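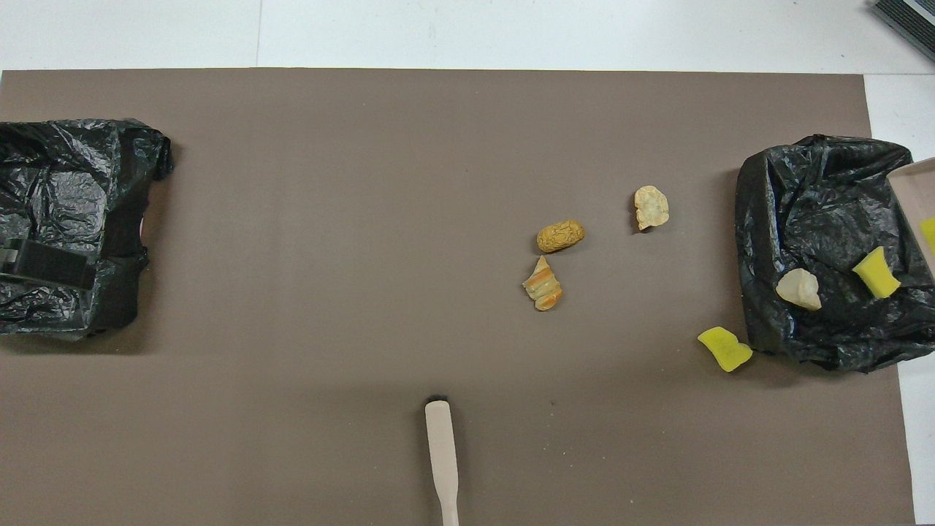
Tapete de trabalho com sacos pretos, esponjas amarelas e objetos pequenos, visto pela câmera da cabeça.

Categoria: Pesquisa > Manipulação > Perguntas frequentes

Perguntas frequentes sobre o estudo Meren

O que é o Meren?
É um método para treinar um robô a separar objetos pequenos sobre uma mesa quando parte da área está coberta por material que dobra, brilha e muda de forma. O método combina uma política aprendida por imitação com uma etapa que estima, antes de cada movimento, se o objeto está solto ou apoiado em algo que cede.

Por que usar sacos plásticos pretos?
O plástico enrugado produz reflexos que mudam a cada toque e confundem a estimativa de profundidade. Nos testes iniciais com caixas rígidas a política acertava quase sempre, e não conseguíamos distinguir uma versão da outra. Com os sacos, as diferenças apareceram logo.

Que tipo de objeto o robô manipula?
Esponjas, pedaços com aspecto de pedra, itens parecidos com alimentos e outras peças que cabem entre dois dedos. A escolha foi feita por Nadhirah Manurung, com dois critérios: variedade de textura e forma irregular. Objetos cilíndricos ficaram de fora porque rolam e exigiriam outro protocolo.

Quantas demonstrações foram usadas?
O conjunto completo tem 2.717 demonstrações por teleoperação. Destas, 329 contêm pelo menos uma tentativa falha seguida de correção. Mantivemos essas sequências no treino. Quando as retiramos, o robô passou a repetir a mesma pegada no mesmo ponto depois de errar.

Como foi feita a avaliação?
Cada versão da política foi executada 200 vezes, com disposições sorteadas antes do início da sessão. Quem montava a mesa não sabia qual versão seria testada. Uma execução conta como sucesso se o objeto pedido chega ao recipiente de destino sem que outro objeto saia do tapete. Arrastar o saco é permitido.

Qual foi o resultado principal?
A etapa de estimativa de apoio reduziu as falhas com objetos colocados em cima do plástico. Para objetos diretamente sobre o tapete, o ganho ficou dentro da variação entre sessões e não o consideramos um resultado. A tabela por objeto está no relatório técnico.

E o que não funcionou?
Peças finas e planas continuam difíceis. A ponta do dedo precisa entrar por baixo da borda, e a política tende a empurrar a peça até encostar em alguma coisa. Thaddäus Zwahlen testou uma ponta mais estreita, que melhorou esse caso e piorou a pegada das esponjas. Voltamos à ponta original.

Por que o tapete é marrom e não verde ou branco?
A mesa é branca e reflete a luz do teto. O papel marrom é fosco e dá contraste suficiente com os objetos claros. Testamos também um tapete cinza, e a política treinada no marrom perdeu desempenho nele. Quem pretende reproduzir o estudo com outra cor deve coletar demonstrações novas.

O método usa sensor de força?
Não. A decisão depende das imagens e da posição das juntas. Uma versão com medição de contato está em desenvolvimento com Suryani Hidayat e não faz parte destes resultados.

Por que a câmera fica na cabeça?
Para que a política receba uma vista parecida com a que o operador tem durante a teleoperação. A desvantagem é que os próprios dedos podem esconder o objeto no momento da pegada. Uma câmera no punho resolveria parte do problema, mas acrescentaria uma calibração que preferimos evitar nesta fase.

Quanto tempo leva o treino?
São 400 épocas no conjunto completo. Interromper antes prejudica sobretudo os casos com objetos sobre o saco. A configuração usada está no arquivo de parâmetros que acompanha o código.

O que são Skelau e Rollen?
Skelau é o programa que sorteia as disposições e registra o resultado de cada execução. Rollen é a linha de base com a qual comparamos o Meren: mesma arquitetura e mesmos dados, sem a etapa de estimativa de apoio.

Posso usar os dados?
Sim, para pesquisa e ensino, com citação do relatório. As gravações estão divididas por sessão, e recomendamos manter essa divisão ao separar treino e teste. Misturar sequências da mesma sessão nos dois lados dá números melhores do que os reais.

Haverá uma nova versão?
A próxima está prevista para novembro e inclui sacos transparentes. O protocolo de avaliação será o mesmo.

Com quem devo falar?
Dúvidas sobre os dados: Nadhirah Manurung. Dúvidas sobre o código e o treino: Chutima Intarasuk. Erros encontrados nesta página podem ser enviados a qualquer uma das duas.

Última revisão: 03/10/2025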